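Ayuda entre compañeros > Transporte y rutas > Automatización

Nos meten el camión con conducción automática en la ruta larga, ¿qué pasa con nosotros?

Publicado por ejes_y_cafe, 28 de agosto de 2021

Buenas. Escribo rápido que entro a turno. Trabajo en Flesden, reparto de pienso y material agrícola, 36 conductores en plantilla. Desde junio la empresa prueba el sistema de Kameline en el tramo recto de la ruta larga. Conduce solo y tú vas sentado mirando, manos cerca del volante. Pongo dos fotos del tramo para que se vea de qué carretera hablo.

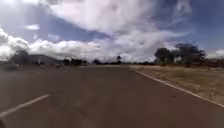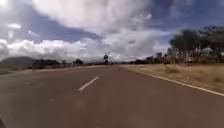

El tramo de pruebas: casi todo recto (en la segunda se abre un poco a la derecha al fondo), línea blanca continua a la derecha, arcén de hierba seca y sin tráfico en ninguna de las dos.

Lo que me preocupa, por orden:

La categoría. Nos quieren pasar de conductor a "supervisor de marcha". Suena bien pero en el papel que nos dieron no sale el plus de kilometraje.

El cansancio. Ir mirando sin hacer nada me agota mas que conducir. Llego a casa con la cabeza como un bombo. ¿Os pasa?

La responsabilidad. Si el sistema se va al arcén y yo tardo un segundo en coger el volante, ¿de quién es el parte?

Y luego la plantilla. Dicen que no sobra nadie. Ya.

¿Alguien que haya pasado por esto? Gracias de antemano.

3 respuestas

retrovisor_izq

Pasé por lo mismo en Norkeleo, con otro sistema, el de Cheon. Te cuento lo que nos sirvió, sin orden.

Plus de kilometraje: pedidlo por escrito YA, antes de firmar el cambio de puesto. A nosotros nos lo quitaron tres meses y luego hubo que pelearlo. Al final quedó un plus de supervisión de 950 al año, menos que antes para los que hacían mucha ruta, más para los que hacían poca. Hubo mala cara entre compañeros por eso, contad con ello.

Cansancio: sí, totalmente. Los primeros turnos son los peores. Un tramo casi recto como el de tus fotos, con el horizonte plano y cuatro árboles al fondo, es justo donde se te va la cabeza. Conseguimos que los tramos en automático se partieran, con relevo o con un rato de conducción manual en medio. Se nota muchísimo. Además no pierdes mano, que eso también pasa, a la vuelta del verano había gente que maniobraba peor en el muelle.

Responsabilidad: que os digan qué guarda el registro del camión y quién puede verlo. El nuestro apuntaba cada vez que cogías el volante y el jefe de tráfico empezó a preguntar "por qué lo coges tanto". Mal asunto. Se acordó que intervenir no se penaliza nunca y que los datos no valen para expediente salvo accidente. Eso tiene que estar en el acuerdo, no en un correo.

Plantilla: no echaron a nadie el primer año. Pero tampoco cubrieron jubilaciones. Saca tus cuentas.

Formación: nos dieron una mañana y un PDF. Pedid práctica de verdad, con el formador al lado y en el tramo vuestro. En nuestro caso al sistema le costaba cuando la pintura estaba gastada o el asfalto tenía manchas. Mira en tu segunda foto, a la izquierda de la discontinua, hay una marca desgastada que casi ni se ve. No digo que el de Kameline falle ahí, no lo conozco, digo que preguntes qué hace cuando se encuentra una así.

tacografo77

Eso no va a ningún lado, llevan años diciendo lo mismo. En cuanto llueva lo quitan. Yo firmaba y a cobrar por ir sentado.

linea_continua

No hagas caso al de arriba, no firmes sin leer.

Yo estoy al otro lado, llevo tráfico en una empresa pequeña, así que va mi versión. El ahorro que te venden sale con muchos kilómetros. A nosotros nos pusieron una oferta con un mínimo de 2.000 horas de uso al año por camión y con nuestras rutas no llegábamos a 500. Lo dejamos. Pregunta que mínimo tiene firmado Flesden, porque si no llegan van a intentar meter más turnos en esa ruta y eso sí te cambia la vida, más que el nombre del puesto.

Otra cosa. El trabajo que no ve el ordenador sigue ahí: descarga, papeles, lonas, el cliente que no abre. Haced una lista entre todos y llevadla a la reunión. Aquí la gente de oficina no tenia ni idea de la mitad.

Lo del parte: llama a la aseguradora y que te contesten por escrito. Cada póliza es un mundo, lo que te digamos en un foro no vale.

ejes_y_cafe

Gracias, sobre todo lo del registro, ni se me había ocurrido. Pregunto lo del mínimo de horas y lo de la pintura y os digo. Del plus de momento me dicen que "se está viendo".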